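5.3 Failure analysis: loss of grip during the lift phase

The policy trained in the Istport simulator reached a stable grasp in most evaluation episodes but dropped the block during the lift more often than the training curves had led us to expect. This section describes the fault, the checks used to find its source, and the change made to the contact settings. All results below were obtained with the wrist camera view as the only visual input and with the gripper closing at its default speed.

We ran 300 evaluation episodes with the checkpoint selected in Section 4.2. An episode was counted as a failure if the block left the fingers at any time between the close command and the end of the lift. Of these, 60 failed. In nearly all of the failed episodes the policy issued the close command at a reasonable position, and the finger joints reported a width consistent with contact on both sides. The block then slid down between the pads over the first part of the upward motion and fell before the target height was reached. The policy did not react to the slide. It continued to command upward motion with the gripper empty, and the success detector, which at that time read only the height of the wrist, recorded several of these episodes as completed.

Two separate faults were therefore present. The first was in the detector and was simple to correct: the success condition now requires the height of the block itself, read from the simulator state, to exceed the threshold for the last part of the episode. Training rewards were affected by the same error, so the checkpoint had been selected partly on false successes. The second fault, the slide, took longer to isolate.

We first suspected the grasp height. The block is tall relative to the fingers, and a grasp taken too low or at an angle could produce a turning moment that opens one contact. Replaying the failed episodes with the wrist pose fixed at the nominal grasp did not remove the problem. We then varied block mass within the range used in training. Heavier blocks fell sooner, but light blocks also fell, and the speed of the slide did not scale with mass in the way a plain friction limit would suggest.

The cause was found in the contact logs. The collision shape of the block is a convex hull with beveled edges, generated from the same low-resolution mesh used for rendering. When a pad closed near one of these bevels, the solver placed its contact points on the edge facets instead of spreading them over the flat side. The number of contact points then changed from one step to the next, and the friction force dropped to zero on one side at irregular intervals. Each drop lasted no more than 2 simulation steps, too short to appear in the joint width signal, but the losses added up over the lift. A second run of the failed episodes in the Arnness solver, with the same meshes and commands, gave a steady contact set and far fewer drops, which supports this reading.

The fault is difficult to see in the camera view. Rendered images of a sound grasp and of one about to fail differ very little, as both show the fingers on either side of the block with its top well clear of them. Figure 7 gives two views of the gripper at the block. We do not claim that either image alone allows the contact state to be judged, and a policy that relies only on this view has little information with which to detect a slide at its onset.

The repair consisted of replacing the hull with a box primitive for collision only, leaving the rendered mesh unchanged, and raising the number of solver iterations during contact. The policy was then retrained from the start with the corrected detector. We also added a check that ends the episode when the block moves relative to the wrist by more than a fixed distance after closing. The new policy was evaluated over 700 episodes, and the irregular friction drops no longer appeared in the logs. The remaining failures were mostly missed grasps, which are treated in Section 5.4.

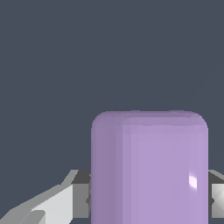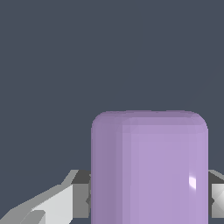
Figure 7. Simulated views of the two gripper fingers on either side of the block. The base of the block lies outside both views.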